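Maslow Shelving Unit, Dark Gray, with White Front Strips

A shelf for the snack aisle, the break room shop or the corner of the store where the chips go. We love this one! It has a dark gray body, white edging along the front of each shelf, and enough contrast that every bright can on it jumps right out at you.
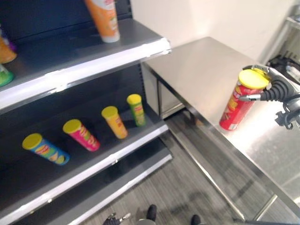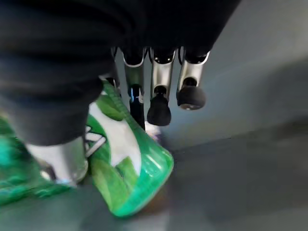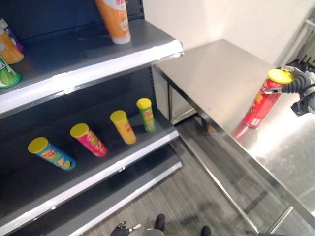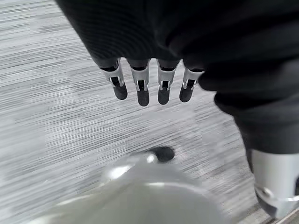 The matte finish is the part customers write to us about. It keeps glare down under store lights, and fingerprints don't show much either – a damp cloth once a week is plenty. Colorful packaging looks fantastic against it, so try a row of chip canisters in different flavors and leave a little air between them.

The white strips take standard slide-in price labels. They snap off for cleaning and snap back on with your thumb (no tools, hooray).

Each shelf moves up or down on the rear posts. If you sell tall cans, give them the top shelf and keep the bottom one for multipacks.

Item number: 1773
Shelf depth: 470 mm
Shelf width: 600 mm
Color: dark gray with white strips
Assembly: two people, one rubber mallet

Goes well with the Rimkutė steel table, which stands nicely beside it as a packing or restocking surface.

Extra shelves and spare strips are sold separately. A second color, light sand, joins the range in May. For questions about corner setups or longer runs, write to Valentin Guillot at the Clolidell showroom – he has put together plenty of these and likes getting floor plans.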